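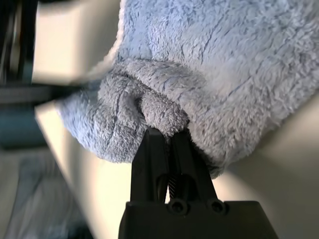
**Figure 1.** Light blue microfiber towel, bunched and folded.

### 4.2 What households keep by the sink

We had expected, when we began our visits in Vulville, that people would talk mostly about soap. They talked about cloths. Of the 80 households that took part, a good many wanted to tell us at length which cloth was for dishes, which was for hands, and which one a visiting aunt had once used for the floor -- and we were glad to let them. Koyama and Godoy carried out the first round in March, and Song returned to 11 of the homes for a longer talk over tea.

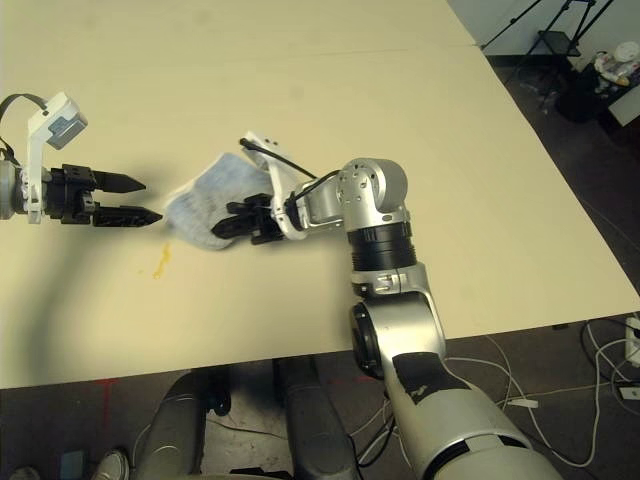
**Figure 2.** Cloth on a tabletop.

Feelings about color ran strong. In Delska, the older of our two neighborhoods, blue was for glassware and faces, and a blue cloth found near the stove was quietly moved back. Younger families were easier about it, though four of them kept a rule they had learned from a grandparent and could not quite explain. 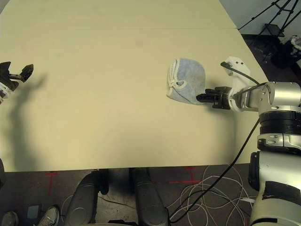
Rules of this kind are rarely written down, and we found that they traveled best through small scoldings. Aitken noted the same thing in her Stivembridge interviews, where children could recite the order of the hooks behind the kitchen door long before they were trusted to do any wiping themselves. We return to those hooks in Section 5.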